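From: Marjorie Marsden
To: Masstead hall users list
Date: 03/07/2023
Subject: Re: Folding the big cloths, and the signs

Isamu Iwasaki wrote:

> Two things from the end of our session. First, the white cloths are
> going back on the shelf in a heap and it takes the next group a good
> while to get them straight. Is there an agreed way to fold them? I was
> told in half and half again, Baiba was told to roll them.
>
> Second, can we still put things against the wall where the blue notice
> is? One of the chairs usually ends up there and I don't want to be in
> trouble over it.
>
> Isamu

Isamu, thanks for writing. I'll take the cloths first.

There is no written rule, which is probably why you and Baiba got different answers. The rolling was Masanobu's idea from last August, when we had the long shelf. We don't have the long shelf now, and the rolls fall off the short one. So please fold.

What works for one person on their own is this. Find the long edge and take it in both hands, a bit in from the corners. Lift it up to the wall at about shoulder height or higher and let the rest hang. Give it a moment to drop, then shake out any part that has caught on a chair. Bring your hands together, run one hand down the fold, and then do the same again. After that you can lay it on a table and finish it to the size of the shelf. Two people can do it faster without the wall.

If there are chairs close to the wall, pull them out first. The cloth goes over the back of the chair and you end up folding in a bulge that you then have to take out again. I have done this more than once.

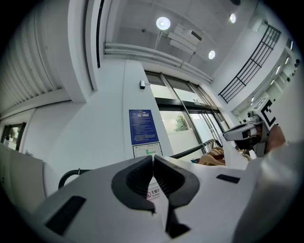
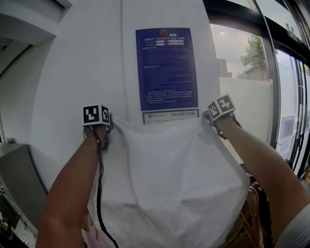

On the wall itself, chairs can stay there during a session. I asked Minoru Uchida and he has no objection as long as the blue notice can be read and they are moved back when you finish. Please don't tape or pin anything over the notice or over the small white sign under it. A group did that last year with a timetable and we had a complaint. Leaning a cloth there for a minute while you fold it is fine.

The gray metal cabinet is not for cloths. I found two in front of it last week, and the door would not have opened without moving them. If the shelf is full, put the extra ones in the Fujimoto box and write to me.

Some other points while I am on the subject.

Washing. We have 20 of the large cloths and 4 of them are away at Trovudton for washing. They come back pressed, so when they arrive please put them at the bottom of the pile and use the others first. If a cloth is stained, don't fold it with the rest. Leave it on top with a slip of paper saying what the stain is, if you know. Trovudton asked for this and it does help them.

Cost. The last washing bill was 267 and was split between the groups in the usual way. I will send the breakdown separately to the people who pay for their groups. If you have changed who that is, let me know before the end of the month.

Clothes left behind. There are a few things on the hook by the door. Whatever is still there in two weeks goes to the charity bag.

Lights. Please check the ceiling lights and the air conditioner before you lock up. The switch for the air conditioner is separate from the lights, and it is easy to turn off the one and forget the other.

Baiba, you asked me off the list whether the smaller cloths should be folded the same way. They can be, but one fold fewer or they get too thick and tip over. I would keep them in their own pile on the left of the shelf.

If somebody has a better method for the big ones, write to the list and we can try it. Otherwise let's all fold for now and see how the shelf looks in August.

Marjorie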